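Head camera exposure next to a window – Winden or Ernano?
Print this thread | E-mail this thread
Last updated: March

chaltu_g
We have two cameras on trial for the head mount and I have to pick one this month. The arms and grippers stay the same either way.

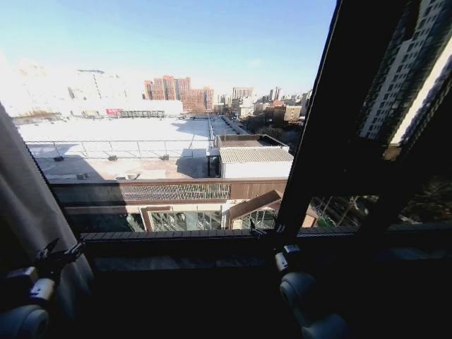 My trouble is bright daylight. With auto exposure on the Winden, the grippers go so dark against the glass that my finger tracking drops out. The Ernano holds them better but only gives me 720 lines at the rate I need. I logged 14 runs with each. Winden lost the fingers in nine, Ernano in three.
– Chaltu Gebretsadik

millbench
Get the Winden and lock the exposure. Meter on the grippers and let the outside blow out. You don't need the skyline to close a gripper.

torqueless
Disagree. Locked exposure is fine until a cloud comes over, then you are tuning it again by hand. I ran a Winden that way for 300 hours and changed the setting every afternoon. Ernano for me. 720 is plenty at arm's length.

M_Bielecka
Has anyone asked what the controller does with the frames? On our Araya the exposure change showed up 20 frames late, and we blamed the camera for weeks. Check that before you spend money.
Mieczysław

chaltu_g
Controller is a Judel, not an Araya. I will check the delay. Locking it did help when I tried it this morning, but by 2 p.m. the fingers were gone again, so torqueless has a point.

millbench
Then meter on a small box around the fingers and leave auto on. The Winden can do that. It's in the second settings page.

torqueless
It can, but the box doesn't move with the arms. Reach out to the side and you are metering on sky.

chaltu_g
I keep both hands low and near the middle for most of this work, so the box might do. Will run another 14 with it and post the numbers.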